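Bench Equipment and Training Rigs > Robotic instruments
Thread: Greretti wristed needle driver set, anyone past the trial period?

gounder_g
2021-04-11
We have had the Greretti set on trial for our suturing bench and the purchase decision lands on me. The offer is two arms, two wristed instruments, a spare jaw pack and the Rinby control software on a yearly license. I have read the brochure and would like numbers from someone with no stake in the sale. Main concerns are needle hold, cable stretch and what happens to price when the jaw pack runs out.

yliem
We bought it. Log to date is 442 throws on one pair of instruments. Needle hold is good if you take the needle well back from the point and let the wrist do the turning. Serrations on the gripping face are fine and parallel, and they mark the thread less than the coarse jaws on the Sumampouw unit we had before.

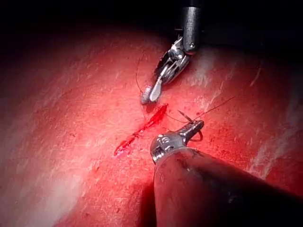 Cable stretch showed up at throw 343 as a small lag on wrist yaw. Retensioning took one hex key and a page of the manual that should have been two pages. No further lag so far. The software logs jaw angle and commanded force but not measured force, so do not let the sales sheet talk you into thinking you are getting haptics.

saadet_y
Disagree on the jaws. Fine serrations are kind to thread and poor at stopping a needle from rolling. On our set the needle rotated in the jaw whenever the bite was deep. We went back to the Duria drivers for anything curved and kept Greretti for thread handling only.

yliem
What needle gauge? Ours rolled with the smallest size and nothing else. Grip preset 2 in Rinby is too soft for it. Preset 4 fixed the problem here.

saadet_y
Smallest size, preset 3. I will try 4, but a driver that needs a preset change per needle is slower than one that does not.

z_manurung
I run the same kit. Handling thread is where I would give it full marks. You can park the needle, take the thread short and tie without the shafts fighting each other. Port spacing matters more than the manual admits. Ours came set too narrow.

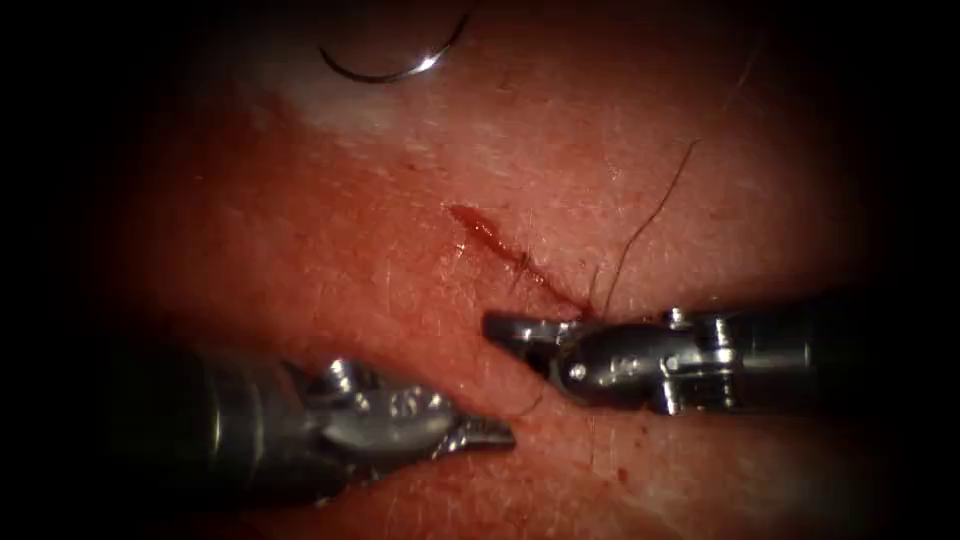

Right jaws on the thread, left jaws closed and free, needle resting at the top.

gounder_g
Useful. Zulkifli, did you change the spacing yourself or did Greretti do it?

z_manurung
Myself. Four bolts per arm, then rerun the registration routine. Support wanted to send a technician and bill for the visit. Ask for the service manual in writing before you sign — they do hand it over if it is in the order.

danang_t
Counterpoint on cost. The license renewal is the real price. After the first year you lose motion scaling above 3:1 if you let it lapse, and without scaling the arms are hard to justify for fine closure. Jaw packs are the smaller expense. We retired our first pair at 1,023 throws with the tips still aligned.

As for technique, keep both wrists low and nearly level with each other. Coming in steep on one side costs you range on the last part of the needle's arc.
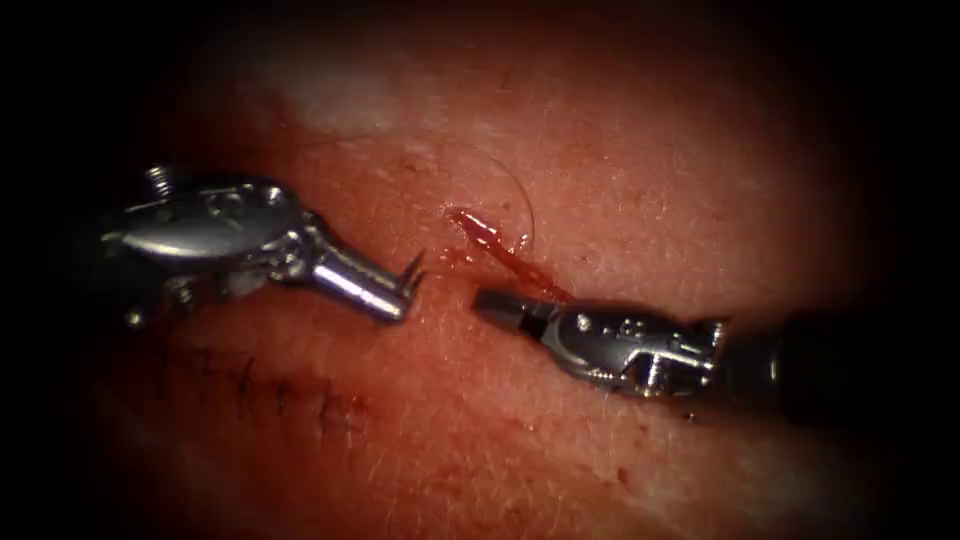
Once a row gets long I shift the whole setup along instead of reaching. Rinby stores the arm pose, so it takes a minute, and the bites come out more even. Saadet's point about roll is fair on the small needles. I see it too, even on preset 4, though less often.

saadet_y
Tried preset 4. Better. Still rolls on a deep bite. I would call it acceptable for training and would not pay list price.

yliem
Nobody should pay list. Ask for the second jaw pack included.

gounder_g
Asked. They offered the jaw pack or an extended license to August, but not both. Leaning toward the license given what Danang wrote. I will post our own throw count when I have one worth posting.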